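Margit Kovács
Thread on limescale, since the Bindham water report came out in October and my replies are full of it. Short posts, no product links.

Margit Kovács
Hardness at our end of town is 444 mg/L as calcium carbonate. Anything over 180 is usually classed as very hard. The Pálfi side is on a different borehole and gets softer water, so your neighbor's advice may not apply to you.

Margit Kovács
What drops out is calcium carbonate. Dissolved bicarbonate breaks down as the water heats, CO2 leaves, carbonate forms and sticks to the nearest hot surface. You do not need a full boil for this. It speeds up well before 100 °C.

Margit Kovács
Scale conducts heat badly compared with metal. A thin layer on a heating element makes the metal underneath run hotter for the same output. In a tank heater that shortens element life. 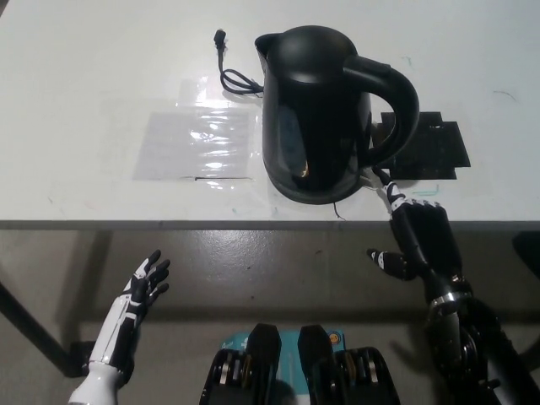 Margit Kovács
Citric acid is the cleaner I use for all of it. Dose: 40 g per liter of water, warm, left for half an hour, then rinsed twice. Don't use it at a rolling boil – calcium citrate can come out of solution and is harder to shift than what you started with. On a kettle like the black one, with the cord coming out at the bottom, unplug it first, fill from the top and keep the outside of the base out of the sink.

Margit Kovács
Vinegar works too. It is slower at kitchen strength and the smell hangs on. Never mix either one with bleach. Acid plus hypochlorite gives off chlorine gas.

Margit Kovács
Shower heads: unscrew, soak face down, brush the nozzles. Chrome is fine for an hour. I would not leave it overnight. Keep acid off marble and limestone entirely, it etches.

Margit Kovács
Magdolna Hajdu asked about the clip-on magnets Janeck sells. I ran one on the cold feed for some 2 months and saw no difference at the tap aerators. One house, no control, so weigh it accordingly.

Margit Kovács
Ion exchange softeners do work. They swap calcium for sodium, so keep an unsoftened tap for drinking if you are on a low-sodium diet. Check the salt level monthly.

Margit Kovács
Zestico test strips read low against my titration kit, but they are good enough for setting a softener. Dip, shake once, read at the time printed on the tube.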